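Pay for the messy kitchens

Most arguments about teaching robots by hand are about hardware. People want to know whether it is better to drive an arm by remote control or to hold a gripper yourself and do the job. I have done both, and I think the more useful question is where the work gets done.

At Gullik we recorded 318 runs of a table-clearing task on a remote-controlled arm. The table was white, the lighting never changed and the trash went in the same spot every time. The policy did well there. In a real kitchen it reached for reflections.

We then switched to hand-held grippers and went into homes. In March we recorded 452 runs, and I threw out 91 of them, mostly for rushed grasps. The rest taught the robot more than the lab set did. 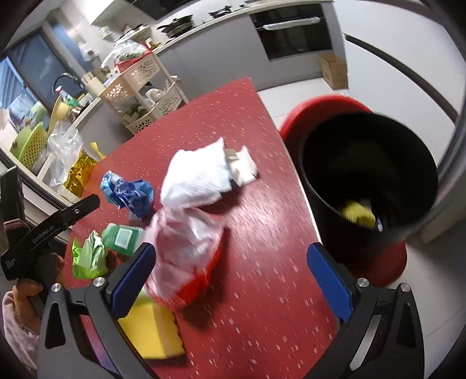
Wrappers, a bottle and a lined basket on a red kitchen table, with the trash bin alongside.

Wrappers are hard. They crumple, they slide, and no two sit the same way. A person holding the gripper feels a bad grip and fixes it. Over a remote link, that correction comes late - or the operator drops the thing and starts over.

Remote control still has its place. If the arm has to work near a hot stove, I want the demonstrations done on that arm, with its real reach and speed.

But Leire Bermúdez, who runs collection at Drondberg, was told to get 300 more runs on a clean bench, and I think that is money badly spent. I would take half as many from kitchens people cook in, and pay the demonstrators by the hour so they have no reason to hurry.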